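Bench notebook, finishing room, February

Tabletop for the Rastogi order, continued from the previous page.

8:40. Room at 68 F, humidity a bit lower than I like. Humidifier on. Top was left overnight on the low stands, face up, with nothing on it. Straightedge across the width at both ends and the middle: light shows under the middle, less than a playing card. Same as before the first coat, so no movement to report. Left the clamps off.

Notes on the wood for whoever picks this up. The grain is long and fine, and it changes from warm tan to nearly white in narrow streaks. The pale streaks flash when you move your head, so a dull patch that looks like a thin spot from the window side may disappear from the door side. Check from both before sanding anything back. I wasted part of a morning on the sample board doing it the other way.

Finish is the Zorura water-based satin, from the can opened for the samples. Strained through a fine cone. Thinned 3 percent by volume with distilled water, same as the samples. The can label allows more than that but the sample at the higher figure raised the grain and took an extra sanding, so stay at 3.

9:15. Scuffed coat one with the gray pad, light pressure, with the grain only. Vacuumed, then wiped with a damp lint-free cloth. Two nibs near the front corner taken down with a folded scrap of 400. No burn-through that I could find under the raking lamp.

9:50. Coat two, foam applicator, long strokes end to end. Kept a wet edge except at the far side, where I had to walk around the stand and lost maybe half a minute. Lap mark possible there. Check when dry. Next time start at the far side and work back toward the door.

Time to tack free was 15 minutes by touch on the offcut. Did not touch the top itself.

11:30. Offcut passes the fingernail test. Raking lamp on the top from the low end, then from the high end. Far side lap mark is visible only with the lamp nearly flat to the surface. It does not show under the ceiling lights. Leaving it for coat three to cover.

Water test on the offcut with coat two: drops left for an hour under a cup, wiped, no ring. Coffee, same time: slight yellow edge that came off with a damp cloth. Mustard not tried yet. Rastogi asked specifically about hot mugs, so that one waits for full cure.

Gloss readings on the sample board with the Fevo meter come out uneven depending on which way the meter is turned. Across the grain reads lower than along it. All readings from here on are along the grain, meter arrow pointing to the long end, and the sheet has been marked accordingly. Older readings on the sheet have no direction written down and should not be compared.
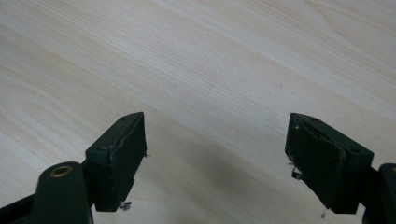
Sheen is smooth enough to pick up the light and stays even enough along the streaks that I would accept it for a desk. For a table where people eat I still want the third coat. Satin reads glossier on pale wood than on the walnut we did for Prusis, and the customer's sample was approved on pale wood, so no adjustment to the mix.

Job number on the can lid and on the offcut is 103. The offcut stays with the top until delivery. Please do not use it as a stir board.

Open items:
- coat three, after an overnight dry
- scuff before coat three with a fresh gray pad, the current one is loading up
- mustard and hot mug on the offcut after cure
- underside has one coat only, needs a second before the top is flipped for good
- order more cone strainers

14:20. Applicator washed and hung. Can sealed with film under the lid. Lamp off, humidifier left on low.

Prusis Finishing Room | Contact the shop | © Prusis, all rights reserved | Back to top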